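Section 7: Folding T-shirts for the Flunier drawer dividers

Okay, so by now your dividers are clicked into the drawer and you've picked a width (I went with the middle setting, and if you skipped Section 6 please go back and do it, because the shirt fold depends on it). This is the part I get the most mail about. I've folded a LOT of T-shirts getting this guide right - over 106 for the first version alone - and I promise it gets quick.

What you need

A flat table, bigger than the shirt when it's spread out. A bed will work in a pinch but the mattress gives under your hands and the edges come out wavy.
Your shirts, fully dry.
The gray sizing card that came in the Flunier box. If you lost yours, cut a piece of stiff cardboard to match the inside width of your slot.

Before you start

Sort by fabric first. Thick cotton, thin cotton and the stretchy gym stuff all fold down to different heights, and mixing them in one slot makes the row lean. I keep mine in separate rows and the gym shirts go in back.

Note: Got a shirt with a big rubbery print on the chest? Fold it with the print facing out. Prints that get pressed together in a warm closet can stick, and I lost a beloved Ellcombe 10-mile race shirt that way. Still sad!

The fold

1. Lay the shirt face down and sideways, with the collar to your left and the hem to your right. Lots of folding guides have the collar pointing away from you, and you can do that if you like, but sideways means you aren't reaching across the table for every fold.

2. Smooth it with flat hands from the middle out. Don't tug on the hem! Pulling stretches it and then nothing lines up.

3. Take hold of the long edge farthest from you in two places, one near the shoulder and one down at the hem corner. Pinch just a little fabric.

4. Lift that edge and bring it toward the middle of the shirt, keeping it snug between your hands. Stop when the edge reaches the center line. Lay it down all at once.

5. Fold the sleeve back on itself so it sits inside the folded part and doesn't poke past the new edge.

6. Do the same with the near side. You should have a long strip now. Hold the sizing card against it. If the strip is wider than the card, open up both sides and bring them in a bit more.

7. Fold the collar end over toward the hem, stopping a little short of it, then fold in half again (thirds for a long shirt). Stand it on its folded edge. If it flops, press the air out and try again.

Caution: Don't run a hot iron over the finished fold to make it stay. You'll set creases right across the front, and they're a pain to get out.

When the first side goes wrong
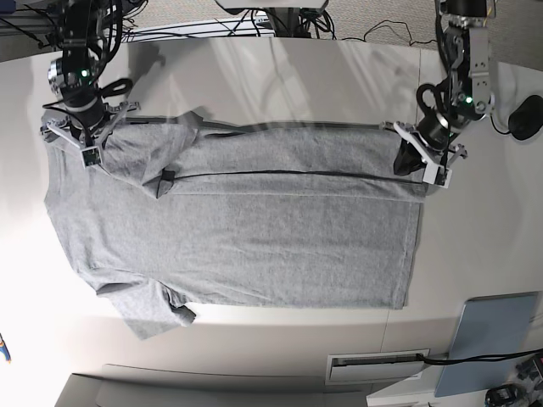
Heather gray is my favorite color to practice with, mostly because I own a silly number of gray shirts, but also because every line shows up on it. Step 4 is where people get stuck. Keep the two holds well apart, one up near the collar and the other at the hem corner, so the stretch between them stays taut. Look for the long dark crease running lengthwise down the shirt, because that's your guide for the whole strip. A little bunching right at the shoulder pinch is fine, just pat it flat once you've let go. The sleeve is worth a look too - folded inward over the body is good.

If your crease slants, one hand went farther than the other. Open that side all the way up, smooth, and go again. Nudging it afterward only makes a second crease next to the first one.

Loading the drawer

1. Start at the front and stand the shirts up with the smooth fold on top.
2. Leave a finger's width free in each slot. Packed tighter than that, the neighbors come out with whichever shirt you grab.
3. Slide the Flunier end stop up against the last shirt until it clicks.

Note: The older Zabala dividers don't have an end stop. A rolled pair of socks does the job.

Sweatshirts and anything with a hood are in Section 8. Long sleeves use this same fold, with one extra turn at step 5: lay the sleeve straight down along the strip, then carry on as usual.

Yaneth Giraldo
Last updated 2020-04-24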